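Sunstead Tabletop Gripper Pair (with Lundgren wrist adaptors)

Product code SG-434
Grippers / Tabletop / Pairs
Availability: in stock, ships from our Geelong warehouse
Sold as: left and right, matched
Page last revised 2020-08-31

Overview

Sunstead's tabletop gripper is a parallel-jaw unit for small arms, the kind you bolt to a bench and then spend a winter apologising to your family about. It comes as a pair because most people who buy one ring us back within the month for the other, and we got tired of the second freight bill as much as they did.

It suits light work: blocks, caps, pill bottles, small boxes, cutlery if you are patient. It does not suit drills, bricks, or the bag of potting mix one customer described to us in some detail. The rated load is 2 kg per gripper and the maker means it.

We stock it beside the Jetesum two-finger and the Zerotov soft-tip, and we're asked to compare the three so often that we finally did it properly in June. The results are further down. Sunstead didn't pay for the test and, having read the bit about the cable, would probably like that made clear.

What's in the box

Two grippers, left and right
Two Lundgren wrist adaptors with screws
Two power and signal leads
One hex key, which you will lose
Four spare jaw pads, grey
Printed quick-start sheet (the long manual is a download)

Specifications

Jaw opening: 100 mm at full stretch
Rated load: 2 kg per gripper
Supply: 24 V DC
Control: serial, position and force modes
Force settings: 20 steps
Jaw pads: replaceable, push-fit
Warranty: 2 years, excluding anything involving a hammer

How we tested

Each gripper was tried on the same jobs by the same people at the same bench, with the arms moving at the same unambitious speed. We used wooden alphabet blocks for most of it. They're cheap, they have square edges, they come in colours a camera can tell apart, and when one goes on the floor it makes a noise that lets everyone in the building know how the afternoon is going.

The jobs were picking a block out of a loose cluster, setting blocks down in a straight row, passing a block from one arm to the other, and picking up a block that was leaning on its neighbour. We left spelling out of it. Several visitors have asked whether the arms can spell, and the answer is that they can spell exactly as well as whoever wrote the program, so in our case you'd want to keep the words short.
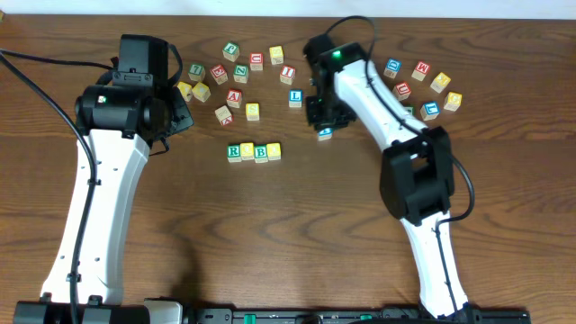 Picking from a cluster was where the Sunstead pulled ahead. Its jaws are narrow at the tips, so they'll slide between two blocks that are nearly touching without shoving both of them towards the edge of the table. The Jetesum has more grip and a wider finger, and it tended to come away with the block we wanted plus a strong opinion about the one next to it. The Zerotov was gentle with everything, including the blocks it was meant to be holding.

In the row test all three did well enough. The Sunstead lets go cleanly, with very little of the sideways flick you get when one jaw opens a touch before the other. On the Zerotov the soft tips cling a bit, and the last block in the row was usually the crooked one.

Handing over from left to right is harder than it looks and we'd blame ourselves before the hardware. With the force set in the bottom third of its range, the Sunstead pair managed it reliably after a day of tuning. Turned up high, neither gripper would give way and we had a small tug of war over a vowel.

Leaning blocks beat all of them at first. If your work is full of tilted parts, spend the money on a better camera before you spend it on a better gripper.

Which one should you buy?

Sunstead: small parts, tight spaces, two-arm work. The easiest of the three to set up and the best value as a pair.

Jetesum: heavier parts with some room between them. Strong, loud, very hard to hurt.

Zerotov: fruit, eggs, soft packaging. Pads wear quickly on timber and aren't cheap, so keep it away from blocks.

Things we'd grumble about

The lead leaves the gripper at an awkward angle. Give it a generous loop and tie it down along the link, well clear of the elbow. Ours snagged twice in the first week and both times it was because we'd been stingy with the slack.

The jaw pads are grey and so is every bench mat we own. Buy a few spares.

The quick-start sheet skips the step where you set each gripper's address. Out of the box they share one, so both will close when you talk to either. Plug them in one at a time, change the right one, then connect the pair.

Fitting

The Lundgren adaptors fit most small arms with a four-screw wrist. Check the hole spacing against the drawing in the manual before ordering, and if your arm is home-made, send us a sketch with measurements on it. A sketch without measurements is lovely but we can't do much with it.

Run the home routine with nothing in the jaws. Start at force step five and work up.

Returns

Unused pairs can come back within 20 days in the original box. Used pairs are looked at case by case. We sell left and right units separately as spares, at a price designed to make you look after the first two.

Related items: Sunstead jaw pads (pack of four), Lundgren wrist adaptor (single), Jetesum two-finger, Zerotov soft-tip, cable ties, replacement hex key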